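Section 6. Putting a Finish on the Tillman Table Top

Read this section through before you open a can. The top ships bare, and the sheet in the hardware bag says you can finish it "in an afternoon." You can't. Plan on a weekend, and be suspicious of any can label that promises less.

6.1 Choosing a finish

The kit will take oil, wax, or a water-based clear coat. Each has its fans, and most of them oversell it.

Oil is easy to put on and easy to patch. It does little against a hot mug, whatever the ads say.

Wax feels nice for a few weeks. I would not use it alone on a table where people eat.

Water-based clear coat gives the most protection for the work. It also shows every bit of dust you failed to wipe up. The steps below are for clear coat.

Note: "One-coat" products were tried on scrap pieces in the Skokdale shop by Kristof Wouters. He ended up putting a second coat on all of them, and a third on most.

6.2 Before you start

1. Lay the top on a blanket or on padded sawhorses, best face up.

2. Let it sit in the room where you will work for a full day. If it came off a cold truck in January, give it two.

3. Check the bolt holes on the underside. If any are chipped or off line, stop and contact the Grornemthorpe parts desk. We will not take back a top that has been sanded or coated.

4. Put masking tape over the holes so the finish stays out of the threads.

Caution: Work with a window open. "Low odor" on a label tells you how it smells and very little about what you are breathing.

6.3 Sanding

5. Start with 120 grit on a flat block. Go with the grain in long, even strokes.

6. Move up to 220 grit and go over the whole top again. Going finer is popular advice online. We have yet to see it make a difference under clear coat, and it can keep the first coat from gripping.

7. Vacuum, then wipe with a barely damp cloth. Skip the sticky tack cloths, which can leave wax behind.

Note: If you use a power sander, keep it moving and stay off the edges. The Stover leg set has its own square edges and should be sanded by hand only.

6.4 First coat

8. Stir the can slowly. Do not shake it, even if the label tells you to.

9. Pour a little into a clean tray and load a foam brush about halfway.

10. Brush from one end to the other in a single pass, then lap the next pass slightly over it.

11. Leave it alone. Going back over a spot that has started to set is how most brush marks get made.

12. Get your eyes down low and look across the top toward a window or lamp. Missed spots show up dull next to the wet areas. 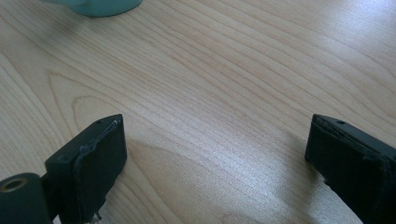 13. If you find a missed spot while the coat is still wet, touch it in lightly. If it has begun to drag, wait for the next coat.

14. Let it dry overnight. The two hours printed on most cans assumes a warm, dry room that few of us have.

6.5 Later coats

15. The first coat will feel rough. Rub it down lightly with 320 grit, wipe, and put on the second coat the same way.

16. Repeat for a total of 3 coats. On a desk, you can get by with two.

17. Turn the top over and give the underside at least one coat. Many guides call this optional. Marisol Holloway, who handles our warped-top claims, does not.

Caution: Do not attach the legs until the last coat has dried for a full day. Wait 6 days before setting anything heavy or hot on the surface, and don't trust a "fully cured" claim that comes with no number.

Once the wait is over, peel the tape from the bolt holes and go on to Section 7, Attaching the Legs.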